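4.2 Cable Rules for Shared Cells

Two-arm cells at Hotamon follow the Prultow rules, revised in June.

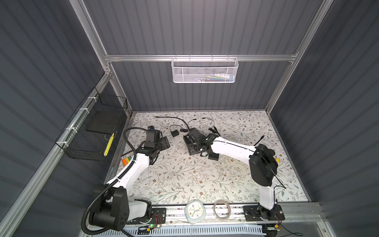

Wiring for the arms must stay on the front rail. Loose cords on the mat are treated as work items and logged before each run.
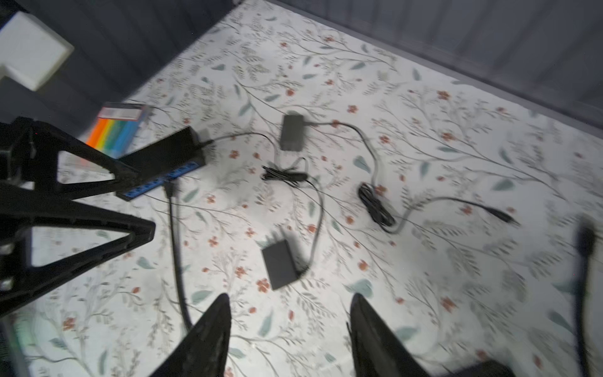
A grasp on an adapter is allowed only with its cord unplugged at both ends. Calloway and Iturra set the limit at 2 retries per item; of 1212 logged grasps, 981 met it.
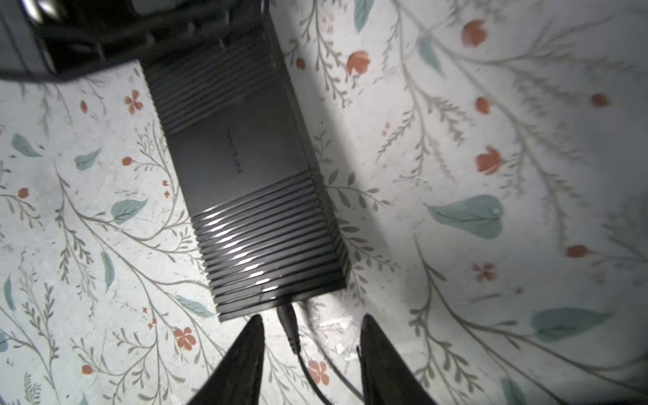

Figure 3. Power adapter just beyond the open gripper fingers, wrist view.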